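Claltgate Open Bench

The Claltgate Open Bench is a yearly demonstration of two-armed robots held each March in the former seed warehouse at Claltgate, on the Ostden road. It is run by Findum, a small automation workshop, and lasts one afternoon, or until the biscuits are gone. Entry is free. Visitors are asked not to lean on anything.

Origins

The event was started by Halldóra Vídalín and Baptiste Chevalier, who had been showing their work to passing delivery drivers and felt the audience could be widened. The first Open Bench drew 19 people, among them a party looking for the garden centre. Attendance has since grown to more than 200, and the garden centre has put up a larger sign.

Format

Each session lasts 50 minutes and is built around a single bench, at which 2 arms work facing one another across a table of household objects. A presenter explains the task, the arms attempt it, and the presenter explains it again in the light of events. Gaspard Caron has presented most sessions and is known for long silences, which regular visitors consider the best part.

Early programmes used wooden blocks. These were dropped on the advice of Albane Lemaire, who argued that no one in Ostden had ever needed help with a wooden block, whereas most homes had a drawer full of plugs.

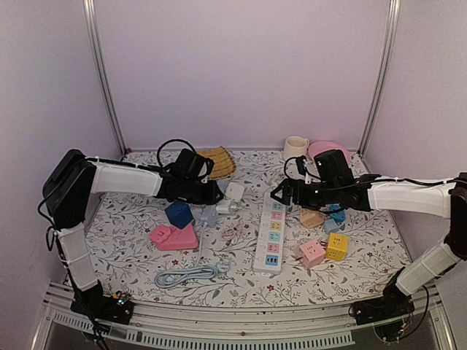 The electrical table, known locally as "the drawer", has been the main attraction ever since. Nothing on it is chosen for the convenience of the machines. Adapters come in several shapes, cables are bundled or left in a tangle, and the long power strip has sockets in pink, yellow and turquoise, colours which Lemaire defends as cheerful and Chevalier has described as a cry for help. The floral cloth underneath, with its grey branches and red blossoms, has its own following among visitors who do not care for robots.

Tasks are drawn from a list kept by Vinh Lưu. They include moving an adapter from one side of the table to the other, straightening a cord, and passing a plug between grippers. The last of these is the most popular -- it is also the one for which the audience is asked to be patient.

Reception

The Vidal, a monthly newsletter covering Claltgate and nearby villages, called an early edition "slower than expected, and we stayed to the end". A later notice praised the tea. Complaints have mostly concerned parking, apart from a letter asking why the arms could not be taught to iron. Vídalín replied that the matter was under review, and it has remained there.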